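Housekeeping Skills 1, Handout 6: The Bedside Corner and the Wastebasket
Huguette Gosselin, Rostari Hospitality Program
April
5 min read

Bring this handout to the practice room. It covers the part of the guest room between the bed and the seating: nightstand, wall plate, wastebasket and the strip of carpet they stand on. Bed making was Handout 5 and is only mentioned where the two jobs meet.

1. When the corner gets done

On the Rostari room sheet the wastebasket comes up twice. The old bag goes out at the start, with the rest of the trash. The new bag goes in after dusting, so that used wipes and lint can go out with the old one. Students who reline first usually end up relining again.

The property we use as our model for this unit, Zonmont House, has 121 rooms, and 82 of them have the standard layout. In the standard layout the nightstand is against the wall beside the headboard, the wall plate is above it, and a sofa or chair is across the carpet. All timings in this unit are for that layout.

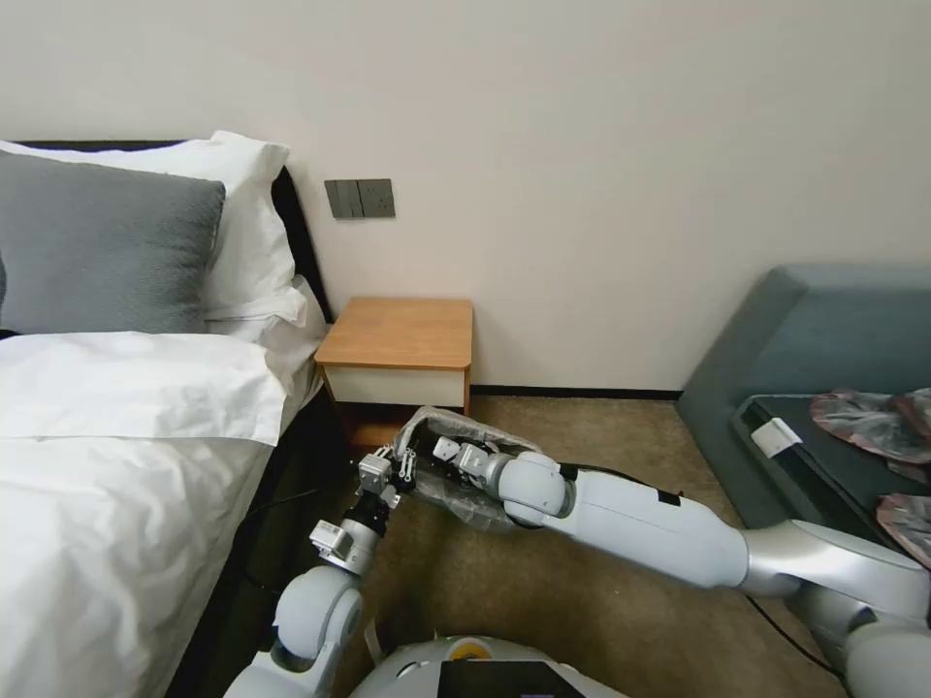 2. Surfaces before the basket

Work from high to low.

Wall plate. Switches and outlet share one dark plate. Wipe with a cloth that is barely damp, switches first, then around the outlet. Never spray toward the wall. Dark plates show fingerprints and also show streaks, so finish with a dry cloth.

Nightstand top. Lift whatever is on it, wipe with the grain, and go around the rounded corners with a finger behind the cloth. Guest items go back where they were in a stayover room. In a checkout room the top is left clear until the supervisor has set the notepad and phone card.

Drawer. Open it, look all the way to the back, wipe the inside, close it. The drawer front is light and marks easily along the upper edge.

Open shelf under the drawer. This is the most commonly missed spot on our checklists. Bend down and look in. Earplugs, chargers and socks end up there. Anything left by a guest is bagged and logged the same way as in Handout 3.

Baseboard. Black baseboard shows dust from the doorway. One pass with a dry cloth from the nightstand to the seating is enough on a normal day.

3. Handling the liner

The practice room uses thin liners from Kullport, 214 to a case. They are packed flat and the two sides cling together. Roll the open edge between thumb and finger until it separates, then put both hands inside and spread them. Do not shake a liner open over a made bed. The white duvet will pick up anything that was on your gloves or on the floor.

Keep the bag in front of the nightstand while you work with it, low and away from the linens. The bed in this layout comes close to the nightstand, and the duvet hangs over the side of the mattress.
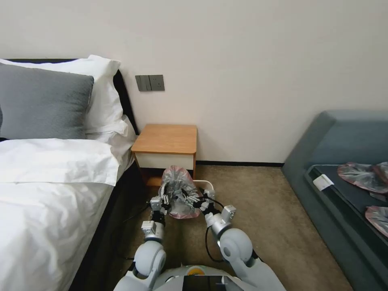

A bag gathered up in front of the nightstand.

Used bags: gather the neck, press out the air slowly, and lift straight up. Hold the basket down with the other hand if it wants to come along. Do not reach into the bag and do not compress it with your palm. Broken glass and razors are the reason for that rule at every property I have worked in. If the bag is heavy or leaking, carry the whole basket to the cart and empty it there.

4. The basket itself

Look inside every time. A basket can be stained or sticky under a clean-looking bag. Wipe the inside, the rim and the bottom, then dry it. Gum on the outside comes off with the Vachon scraper (plastic edge only, the metal one is for bathroom tile).

Small baskets like these stand on the carpet in front of the nightstand while you are servicing them. Their final position is on the Zonmont floor card, and it differs between the standard and the corner rooms, so check the card.

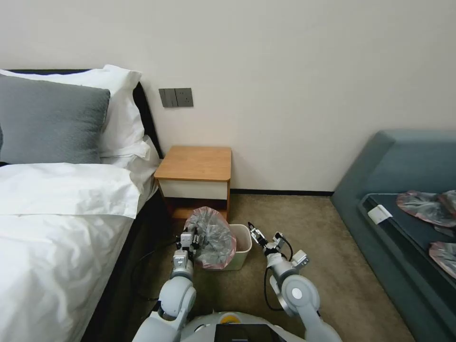 Bag gathered above the rim, basket on the carpet by the nightstand.

5. Fitting the bag

Lower the opened bag into the basket until it touches the bottom. Fold the extra over the rim on all sides. Two inches of overhang is the standard. If there is more, take up the slack at one back corner with a single loose knot and tuck the knot under the fold.

Run a hand around the inside to let the air out. A bag with air under it stands up like a balloon and slides in with the first thing a guest throws away.

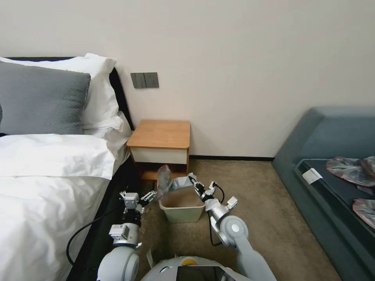
Thin liners tear at the corners of a rectangular basket, usually when one side is pulled down hard before the opposite side is over. Do the two short sides first, then the long ones. A torn bag is replaced, never doubled.

6. For the practical

Gordon Arsenault will run the checks. You will work alone, with the bed already made. Passing score for the unit is 69. Points come off for a missed shelf, for a bag laid on the linens, and for tracks left in vacuumed carpet.

Read the section on stayover rooms again before you come in.

Related handouts
Handout 3: Lost and Found Log
Handout 5: Making the Bed, Duvet and Pillows
Handout 7: Vacuuming Toward the Door
Cart Setup Checklist (Trevor Leclerc)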